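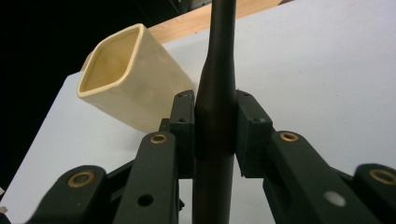

Trevor Cheetham asked under our last post whether the linkage bushings on the Lirkura gripper are to be oiled, as two of his had begun to squeak. They are not. Oil draws dust into the joint, and the squeak returns within days.

The Enden workshop services each Lirkura gripper every 50 hours of use. The procedure is posted in parts below for all sites.

1/ Remove the gripper from duty and open the fingers fully. Wipe each brass bushing with a dry, lint-free cloth. If a dark paste comes away, wipe again until the cloth stays clean.

2/ Hold each arm near its bushing and rock it gently from side to side. Slight movement is acceptable. A click is not, and the bushing should be replaced. Bushings are changed in left and right pairs.

3/ Check the screws in both finger pads. Tighten by hand with the short key only. Power drivers have stripped threads at Trerik and are no longer permitted for this task.

4/ Close the pads on a smooth, upright rod. Both inner faces should meet it evenly. If one pad touches first, loosen its screws, reseat it and repeat.

5/ Open and close the gripper 10 times and listen. Record the result in the service log with your initials.

Bushings last for some 2000 hours in ordinary use. Requests for spares go to Tracey Parsons by noon on Tuesday.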